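From: Goodall
To: cell-planning list
Date: November 21, 2021
Subject: Re: Consumables line for the second cell

Somebody at Zindthorpe wrote:

> The request has two arms, two grippers and then 300 for
> "tape, paper, foam." Is that a typo? Can it go under
> office supplies like last time?

Not a typo, and last time is why I'm asking. Office supplies sent us 59 rolls of clear tape and a stapler. The stapler is excellent. We need the blue kind, and we need to be able to replace it when it wrinkles.
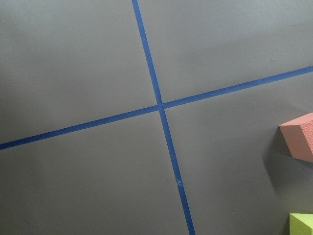
Does the 300 cover both tables?
The 300 is for one table through May, so double it if Stustau gets theirs approved.

As for the blocks, Clurnard quoted 142 for a mixed-color foam set and more than twice that for "precision training solids," which as far as I can tell are blocks with a brochure. I'd take the foam. Spend the difference on a spare set of gripper fingers.
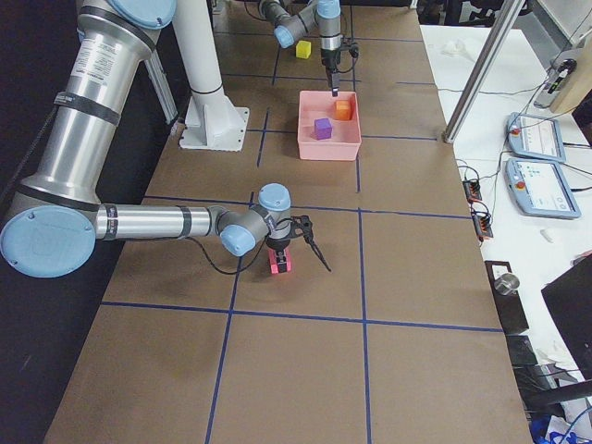 Two arms, one tray, blocks in and out of it.

What I'd put on the revised sheet, in order of how much it will hurt to leave off:

1. Spare fingers, one pair per gripper. Longest lead time of anything here.

2. Foam blocks, one full set plus extras in purple. They dent, and we seem to be hardest on purple.
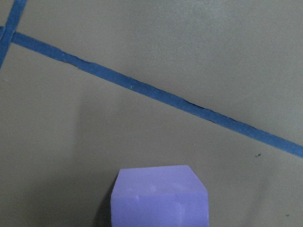

3. Plastic bins, 69 for the box. Yes, we could buy one at a time – the shipping costs more than the bin.

4. Brown paper, one wide roll. Please don't let anyone substitute gift wrap.

None of this is glamorous and all of it gets cut first, usually by someone who has just signed for a robot

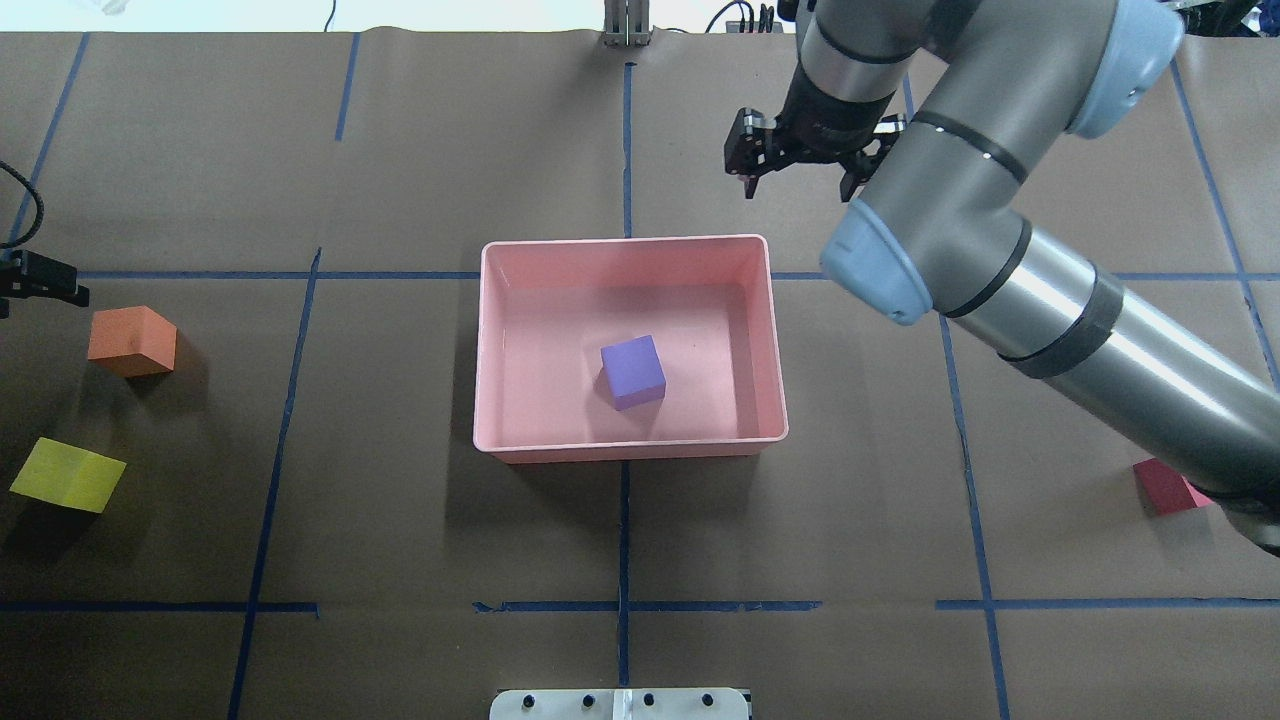
and would like it to start earning its keep by the following morning. If the line has to shrink, shrink the bins. I'll resend the sheet once Stustau says whether they're in.

Goodall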